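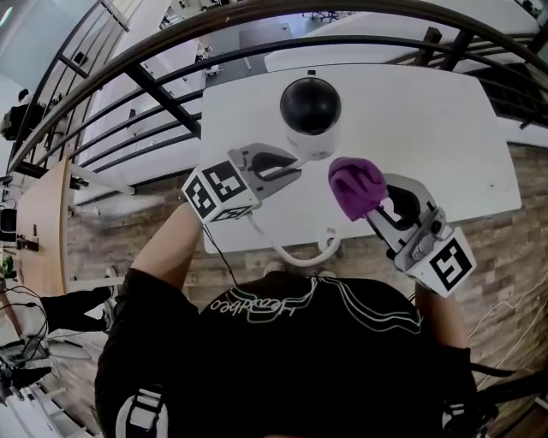 How to set up a home security camera without losing a whole Saturday's worth of patience

Updated 20/05/2022

Quick version first. Put it together on a table, update it, THEN climb the ladder. Most people do it the other way round and end up on a ladder with a phone in their teeth.

I've put up a few of these now, mostly Rovance and one Fivine. Menus differ, steps are pretty much the same.

What you need

Camera, power supply, the paper template from the box
Drill, 1/4 inch bit, wall plugs if it's going in drywall
Pencil, painter's tape
Phone with the app already installed
Step ladder

Step 1 – Set it up indoors

Plug in near the router. Wait for the light to go solid. Open the app, add device, scan the code. If it won't scan, type the serial number in by hand, it's on the sticker underneath. Take a photo of that sticker while you're at it.

Use the 2.4 network. If your router lumps both bands under one name the camera may sulk for a while. Turn 5 off, pair, turn it back on.

Step 2 – Update and change the password

Firmware first. Mine took two goes and a restart. Don't unplug it halfway.

Then a new password. Not the one you use for email. Turn on two-step login if the app has it, Rovance hides it under Account and not under Security, no idea why.

Step 3 – Pick the spot

Eight or nine feet up is good. Higher and you get the tops of hats. Keep it off windows, the night light bounces straight back and you get a white blob. Avoid pointing at the street, or at your neighbor's yard for that matter. Check the rules where you live, espescially if it records sound.

Tape the camera up for one evening before drilling anything indoors. Look at the picture at noon and again after dark. I moved mine twice.

Step 4 – Check the signal

Stand where it's going, phone in hand, run a speed test. You want 3,000 kbps upload at the very least. Mine came out at 1,525 by the garage door, so stutter city. Fix was a Geltov extender in the hallway. Moving the router a few feet might do it for free, try that first.

Step 5 – Mount it

Template on the wall, mark the holes, drill. Check for cables and pipes before you do. Plugs in, base plate on, don't tighten all the way yet. Run the cable with a little loop hanging down below the camera so rain drips off instead of running in.

Twist the camera onto the plate till it clicks. Aim it. Now tighten.

Wipe the cover with a dry microfiber cloth. Fingerprints look awful at night. No glass cleaner, it can haze the plastic.

Step 6 – Motion zones

Leave it on default and you'll get an alert for every leaf. I had nearly 400 in the first weekend. Draw a zone over the path and the door, leave out the tree. Sensitivity to medium. Walk thru it yourself and see if the phone buzzes.

Step 7 – Storage

Card or cloud. Card is cheaper, but if the camera goes so does the card. I use a card plus the short free cloud plan. Get one rated for constant recording – Fehr makes a decent one. Format it in the app, not on the computer.

If it keeps dropping offline

Check the plug first. Then restart the router. Then forget and re-add the camera. Still dropping, it's probably signal, back to step 4.

Battery models are a different story, will do a separate page when I get time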